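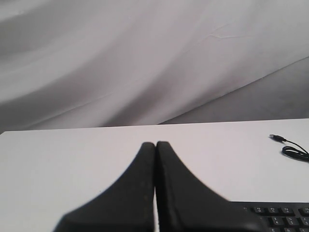 My sister Parisa bet me thirty quid that the Kevorine would fold a pillowcase before I'd finished my tea. I took it, obviously (I drink fast!).

"It did towels at Bouzid's shop," she said. "Over 470 of them."

"And who straightened them afterwards?"

She went a bit quiet at that and typed something. The fingers opened, had a think, and closed on nothing at all. Second go, they got a corner. Third go, they got the same corner and my sleeve with it, and wouldn't let go of either.

"It likes you," said Parisa.

I drank the rest left-handed, and she still hasn't paid up.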